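Plugging a network cable into a switch takes a technician 2 or 3 seconds and no thought. Teaching a robot arm to do it took Parviz Soltani most of November.

Soltani runs the manipulation bench at Plivalance, a contractor that maintains server rooms. The job he picked is narrow: pick up a cable by its plug, bring it to a switch, seat it in the correct port. He first wrote the motion as code. It failed whenever the cord pulled the plug off axis, so he moved to demonstrations, with an operator driving the arm from a hand controller while the software logs joint positions, finger opening and video. 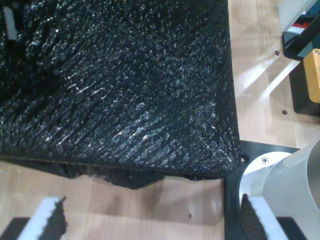
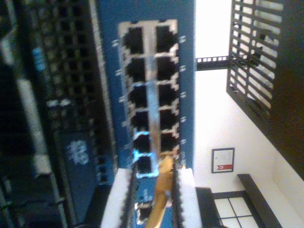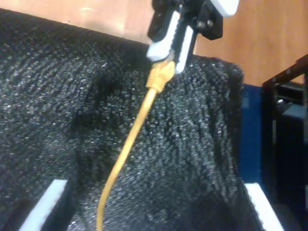
*Second picture: the switch, with a cable in the lowest port of the right-hand column. Third: a yellow plug held between the fingertips.*

The operators needed training too. New ones tend to squeeze early, before both pads are square to the plug, and the policy copies the habit faithfully. Soltani discards those runs. Of 2000 demonstrations logged so far, 604 have been cut, most for a poor grasp and the rest for pauses long enough to confuse the model.

Hand guiding, where a person pushes the arm itself, was tried first and dropped. It gave smoother paths - but the operator's forearm kept blocking the camera at the port.

The next set of runs will use a second switch with a different port spacing. Nyberg, the software used for logging, needs an update before those can start.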